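4.3 床面整理与衣物折叠

本节说明在床面上分拣、展平和折叠衣物的操作方法,适用于Ilell系列客房与公寓的日常整理。床垫的移动与床架的拆装见第3章。

4.3.1 准备

1. 取下枕头、靠垫和被子,放在椅子或柜面上,勿直接落地。
2. 将床单四角压入床垫下方。床单无需完全绷紧,但操作区内不得有大的褶皱,否则折线会随之偏斜。
3. 清除床单表面的碎屑和线头。浅色床单宜用粘毛滚筒,由床头向床尾单向滚动。
4. 检查所有衣物口袋,取出纸巾、硬币和票据。
5. 将待洗的布品与待折的衣物分开放置。待洗布品集中在床的远端,近端留作折叠区。

注意:衣物未完全干透时不得折叠。领口、腋下和裤腰处干燥最慢,应以手背逐一触试。

4.3.2 展平

1. 从待折衣物中取一件,平放在折叠区中央。
2. 找到衣物的肩线或腰线,以此作为基准边,使其与床沿平行。
3. 在布面中部捏起一小褶,轻提后放下,使下层布料松开。
4. 由中央向两侧抹平。手掌贴紧布面,不要用指尖拖拽。
5. 翻出卷入内侧的袖口、下摆和衣角。

薄型布料在床单上容易滑动。遇此情况,先压住基准边,再整理其余部分。床单颜色与衣物相近时,折边不易辨认,建议更换底布;蓝色衣物配米色床单,折边较易看清。

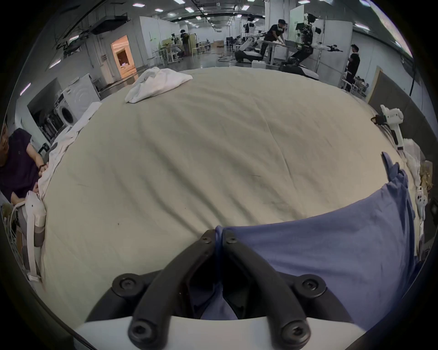 Gavin Rankin对第3步提出过不同看法:他认为棉质衣物应先抖后铺,直接在床上提褶只能松开局部,肩部的皱纹仍会留下。他的做法是双手持肩线,在床侧抖动3次,再放到床面上。本手册将该做法列为可选步骤,仅限机织棉和混纺面料。针织衣物抖动后领口易变形,仍按第3步执行。

4.3.3 折叠上衣

1. 衣物正面朝下,基准边朝向床头。
2. 将左侧向内折,折线经过肩线中点。袖子回折,与折线平行。
3. 右侧重复上一步。两侧下摆应对齐,偏差不超过1厘米。
4. 自下摆向上折至衣长的三分之一处,再折一次,盖至领口下方。
5. 翻面,整理领口。

长袖上衣的袖子较长时,应在第2步中将袖子向下摆方向折放,避免在肩部形成多层堆叠。带纽扣的衬衫须先扣好第一粒、第三粒和最末一粒。

注意:折叠过程中不要在折线上用力按压。深色棉布受压后会留下浅色痕迹,需重新熨烫才能去除。

4.3.4 折叠床单与大件布品

1. 大件布品宜由两人操作,各持两角,分别站在床的两侧。
2. 沿长边对折,缝边朝内。
3. 再次沿长边对折,放到床面上,由中央向两端赶出空气。
4. 沿短边折叠,直至宽度与柜格相符。Soriano三层柜的柜格较窄,需多折一次。
5. 单人操作时,将一端压在床垫下固定,再从另一端开始折叠。

松紧床单的四角须两两套合后再折。套合时外角翻向内侧,缝线对缝线。

4.3.5 叠放与收纳

1. 同类衣物叠放,折边统一朝外。
2. 每叠不超过5件。毛衣和厚绒衣酌减。
3. 较重的衣物放在底层。
4. 将整叠衣物双手托起,移入柜格或收纳袋。使用纸袋临时搬运时,袋底应垫硬纸板。
5. 拆下的包装材料随手归拢,按当地规定分类丢弃。

小心:整叠衣物不得长时间留在床沿。床沿受坐压后会下陷,衣物容易滑落。

4.3.6 常见问题

折好的衣物一侧偏厚:袖子折放位置过于集中。返回4.3.3第2步重新折叠。

折线倾斜:基准边与床沿不平行,或操作中床单发生移动。重新压紧床单四角后再试。

衣物表面沾有毛絮:床单未清理,或与新毛巾同洗。以粘毛滚筒处理,下次分开洗涤。

衣物放入柜格后散开:末次折叠过松。将最后一折塞入前一层,或改用布带固定。

4.3.7 备件与标签

粘毛滚筒替换芯的订货号为1462,布带的订货号为303,均可向Wiltton服务点订购。柜格标签采用空白卡,以油性笔书写品类,不写姓名。标签受潮后字迹会晕开,每年2月换季整理时一并更换。

本节修订:2018年7月12日,Puspita Kusuma。修订内容为增加4.3.2的可选步骤,并更正4.3.4中Soriano柜的折叠次数。

床垫翻面与除尘见4.4节。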